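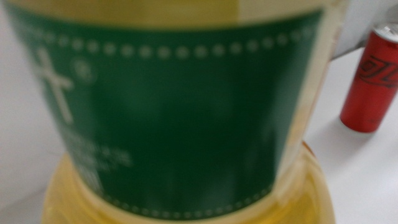
Souad Chraibi
Alumna de segundo curso, Diseño de Envase y Embalaje
Memoria del proyecto Prelleo, 14 Mar 2018

El proyecto estudia qué se reconoce de un envase cuando no se puede leer el texto. Partimos de productos corrientes de despensa y los colocamos sobre una mesa clara, sin estantería ni otros reclamos detrás.

La botella de plástico transparente, con un líquido amarillo dorado y una etiqueta verde ancha, fue la primera de la lista. De lejos manda el verde. De cerca aparecen las dos filas de puntos blancos, arriba y abajo, y la cruz blanca de la izquierda. El bloque de texto pequeño no aporta nada al reconocimiento – por eso lo dejamos fuera de la ficha.

El segundo grupo era el de las bebidas. 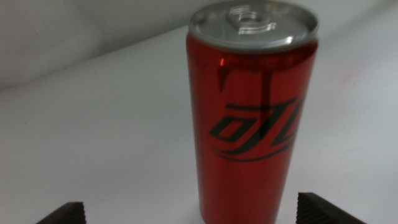
En las latas altas y estrechas el color ocupa casi toda la superficie y el logotipo se reparte por la curva, de modo que desde un solo punto de vista nunca se ve entero. Un trazo negro en diagonal sobre rojo se distingue bien aunque falten letras.

Preguntamos a 17 compañeros con fichas impresas, 9 en el aula y 8 en el taller. La mayoría nombró primero el color y después la forma. Las fichas se imprimieron en enero y hubo que repetir las verdes, que salían demasiado oscuras – el perfil de la impresora estaba mal elegido.

Queda pendiente probar envases mates y cartón. La plantilla de ficha está en la carpeta Vurkgate del departamento.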